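ギャラリー|書道室の机まわり

トップ ギャラリー 道具台帳 利用規則 問い合わせ

書道室の机と道具をまとめたページである。作品の掲載は別ページで行っているため、作品そのものの解説は省いた。扱うのは筆掛け、筆、下敷き、紙、墨、机、壁で、それぞれに材質、寸法の考え方、手入れの記録を付けた。品番は道具台帳の表記に合わせている。更新は不定期、前回の更新は十月。

机

天板は黒。墨の飛沫が目立たない反面、乾いた墨の拭き残しも見つけにくい。拭き取りの確認は斜めから光を当てて行う。濡れた布で一度、固く絞った布で一度、最後に乾いた布で水分を取る。洗剤は使わない。研磨剤入りのスポンジは艶にむらが出たため使用を中止した。

角は丸めてあるものを選んでいる。長い紙を天板の外に垂らして書くとき、直角の角では紙に折れが入る。丸い角でも乾いた薄手の紙は引っ掛かることがあり、紙を送るときは両手で持ち上げてからずらす。片手で引くと下敷きごと動く。

高さは着席と立位の兼用で決めた。半紙の練習は着席、条幅は立って書く利用者が多い。立位で使う場合は椅子を机の下に入れず、壁際に寄せる。椅子の脚が机の脚に当たると天板が揺れ、硯の水面が動く。

天板の水平は年度の初めに確認する。水準器はTiltanoの小型のものを備品棚に置いてある。傾きがあると、濃い墨では差が出ないが、水分の多い墨では滲みの広がりが片側に寄る。脚の調整ねじを回して合わせ、合わせた後に机を動かさない。

筆掛け

木製の二本柱の形式を標準としている。柱を下の横木でつなぎ、筆は上から吊るす。回転式の円形のものも試したが、奥行きを取りすぎるため机上では使わなくなった。二本柱は奥行きが浅く、机の奥に置けば手前の作業面をほぼ全部使える。

置き場所は壁側とし、紙の上端より奥に据える。筆を取るときに袖が紙の上を通るため、書いた直後の紙は先に新聞紙の上へ移す。左利きの利用者は筆掛けをやや左に寄せてよい。動かす場合は必ず筆を外してから動かす。吊るしたまま運ぶと穂先が横木に触れ、形が崩れる。

吊るしたときに穂先と下の横木の間に隙間が残ることを購入時の条件にした。長い筆を掛ける場合は掛け紐を短く結び直す。紐は木綿で、切れかけたものは早めに交換する。結び目の位置が高いと筆が傾いて掛かり、隣の軸に当たって音が出る。使用上の問題はない。

横木に彫りのある型は、溝に埃がたまる。掃除は乾いた平筆で掃き出す。濡れ布で拭くと彫りの隅に水が残り、木口から色が変わる。墨が付いた場合に限り、綿棒を湿らせて取る。油分を含む艶出しは塗らない。手に付いた油が紙に移ると、その部分だけ墨をはじく。

吊るしておく筆は、よく使う太さのものに絞る。掛けられるだけ掛けると軸同士が触れ、乾きも遅くなる。使用頻度の低いものは筆巻きに入れ、引き出しに平置きする。筆巻きに入れるのは完全に乾いてからで、根元が湿ったまま巻いたものは一度かびが出た。

穂の毛質は羊毛、兼毫、馬毛を揃えている。台帳では毛質の頭文字と通し番号で管理し、軸の色では分類しない。黒い軸の筆は外見が似通うため、軸の上部に小さな札を付けた時期があったが、札の糊が溶けて指に付くので廃止した。現在は軸尻の刻印で見分ける。

洗いは流水で行い、根元を指で押して墨を出す。水が透明になっても根元には残っていることが多く、押して色が出なくなるまで続ける。石鹸類は固まった筆を直すときだけ使う。洗い終えたら紙の上で穂を整え、水気を切り、穂先を下にして掛ける。軸の割れは根元の水分が原因のものが多い。掛ける前に軸も拭く。

白い毛は洗っても灰色が残る。淡墨専用とする筆は濃墨に一度も使わないことを条件とし、台帳に「淡」の記号を付ける。濃墨に使った時点で記号を消し、通常の筆に移す。戻すことはしない。

細筆は全体をおろさず、穂先の三分の一ほどをほぐして使う。洗うときも流水に当てず、濡らした紙の上で穂先を引いて墨を抜く。根元の糊が溶けた細筆は腰が戻らないので、かな用から外し、罫線の下書き用に回す。

下敷き

フェルトの大判を使う。色は白系と紺を併用していたが、白系に統一する方向で入れ替えている。白系は紙を載せたときに墨の濃淡が確認しやすい。紺は紙の透けで全体が暗く見え、淡墨の判断が遅れる。汚れについては紺のほうが目立たない。

厚みは薄手と厚手の中間。薄手は机の硬さが筆に返り、厚手は押さえたときに沈む。条幅用には一段厚いものを用意してあるが、かなの練習には向かない。台帳に記載の現行品はPernaの395で、端の始末は裁ち切り。縁縫いのあるものは縫い目の段差が紙に出る。

皺は霧を吹いてから手のひらで伸ばし、平らな場所に一晩置く。アイロンは当て布をして低温で短く使う。高温にすると表面が固くなり、墨を吸わなくなる。丸めて保管すると巻き癖が付くため、筒の芯に巻くか、折らずに机に敷いたままにする。

墨の染みは残る。裏抜けした墨を放置すると次の紙の裏に移るので、書き終えた時点で乾いた紙を当てて押さえる。こすると広がる。乾いて手に付かない染みはそのまま使用してよい。触れて粉が出る場合は表面をブラシで払い、ぬるま湯で部分洗いする。全体を洗うと縮む。

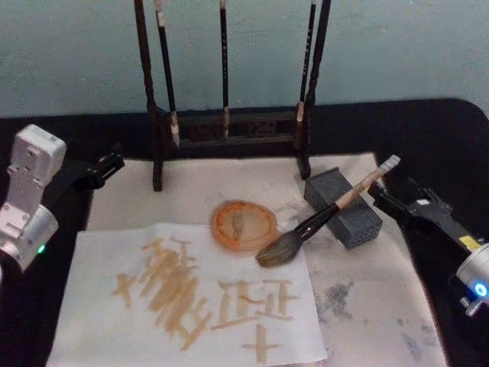 紙は機械漉きの練習用と手漉きの清書用を分けて保管する。練習用は4000枚入りの箱で購入し、棚の下段に平積みにする。上段に置いた年は夏に反りが出た。開封後は残りを紙で包み直し、湿気の多い時期は箱の蓋を閉じる。

縁の折れや波打ちは、乾いた紙なら重しで戻る。墨の水分で波打ったものは裏打ちをするまで完全には平らにならない。練習の段階では直さず、提出や掲示の対象になったものだけを処理する。重しには文鎮を使わず、平らな板を載せる。文鎮の形が紙に残るのを避けるためである。

表裏の判別は触って滑らかな面を表とする。練習では裏を使う利用者もいるが、墨の引っ掛かりが変わるため、表で書いたものと並べて比べるときは欄外に鉛筆で印を付ける。印は清書用の紙には付けない。

文鎮は紙の上端に横一文字に置く棒形が基本。半紙では一本、半切では両端に小形を足す。鉄製のものは錆が紙に移ることがあり、底にフェルトを貼った。貼り替えは汚れたときに行う。

墨

固形墨と墨液の両方を置いている。固形墨は磨り終えたら水気を紙で取り、桐箱に戻す。硯の上に立てたまま放置しない。接着して剥がすときに硯の面が欠けた例がある。墨液は使う分だけ墨池に出し、残りを容器に戻さない。

淡墨は濃い墨を先に作り、水を足して薄める。最初から水を多くして磨ると粒が揃わず、乾いた後に色がざらつく。油煙墨は薄めると茶に寄り、松煙墨は青に寄る。茶系の淡墨は濡れている間と乾いた後で見え方の差が大きい。試し書きの紙を同じ種類にしておかないと比較にならない。

水の比率は墨1に対し4と5を標準の見本としている。どちらも小皿に作り、同じ筆で同じ線を引いて乾かし、壁際の板に留めてある。これより薄いものは各自で作り、比率を紙の隅に書く。書かずに残された小皿の墨は、その日の終わりに捨てる。

淡墨では筆を置いた順が線の重なりに残る。先に引いた線の縁が白く抜け、後の線が下に入ったように見えることがある。画数の多い字は中央に水分が集まりやすく、筆の含みを減らすか、字を大きく取る。縦画と横画が交わる箇所では、紙の繊維に沿って縁がぼける。にじみ止めの入った紙ではこの縁が立ち、別の調子になる。

十字の練習は筆の入りと止めの確認に使う。横画を一本、縦画を一本引くだけなので、余白があればどこに書いてもよい。見る点は、交点で筆圧が抜けていないか、縦画の下端で墨が溜まっていないかの二点。墨が溜まる場合は止めてから筆を上げるまでの間が長い。

箱形の字は縦画の間隔と最下部の横画の長さで安定が決まる。内側の横画を詰めすぎると、淡墨では隙間がつながって一つの面になる。間隔を均等に取り、最後の横画を長めに引く。半紙の折り目を基準線にする方法もあるが、折り目に墨が入るので清書では使わない。

硯と水差し

硯は本石を使う。洗いは水だけで行い、スポンジの柔らかい面で陸の部分をなでる。墨の膜が残ると磨りが滑り、時間ばかり掛かる。膜が厚くなったときは泥砥石で軽く目を立てる。年に一度で足りている。

水差しは口の細い陶製。以前のMacBrayneの樹脂製は滴の量が安定していたが、倒れやすく、下敷きに水を広げることが続いたため机上から外した。流しの横で筆洗いの補助に使っている。陶製は重いが倒れない。口の欠けは紙やすりで面を取った。

壁と照明

壁は淡い青緑系の部屋を使うと、白い紙の縁が見やすい。白い壁では紙を立て掛けたときに輪郭が弱く、全体の傾きの確認に手間が掛かる。壁に直接紙を留めることは禁止し、掲示には磁石板を使う。飛んだ墨は乾く前に湿らせた布で押さえる。乾いたものは無理に落とさない。

照明はGranddenの昼白色の直管で、天井の二列を点灯する。片側だけでは手の影が線の先に落ちる。机上灯は右利きなら左奥に置く。淡墨の色を見る場合は机上灯を消し、天井の照明だけで判断する。窓からの光は午後に強くなるので、乾燥中の紙には直接当てない。

空調の吹き出しは机に向けない。紙の端が持ち上がり、筆掛けの細い筆が揺れる。冬は乾燥で紙が縮み、重ねた束の角がずれる。加湿器は部屋の入口側に置き、紙の棚から離す。

片付けの順序

筆を先に洗い、次に硯、小皿、水差しの順とする。筆を後に回すと根元で墨が固まり始める。下敷きは最後まで敷いたままにし、紙と墨がなくなってから上の粉を払う。天板を拭くときは下敷きを半分ずつめくり、拭いた面が乾いてから戻す。湿った天板に戻すと裏に黒い輪が付く。

書いた紙は新聞紙に挟まず、開いたまま乾燥棚に入れる。乾くまで重ねない。棚の段が足りないときは床に新聞紙を敷いて並べ、通路側は空けておく。書き損じは内側に折って紙用の袋へ入れる。墨が乾いていないものは、別の紙で一度押さえてから入れる。

道具の追加、交換の希望は道具台帳の末尾の用紙に品名と用途を記入する。破損の届け出も同じ用紙を使う。硯と筆掛けは部屋の外への持ち出しができない。筆と文鎮は貸し出しの欄に記入のうえ、次の利用時に返却する。

関連ページ
道具台帳(筆・墨)
道具台帳(紙・下敷き)
硯の目立ての手順
裏打ちの依頼について

ページの先頭へ戻る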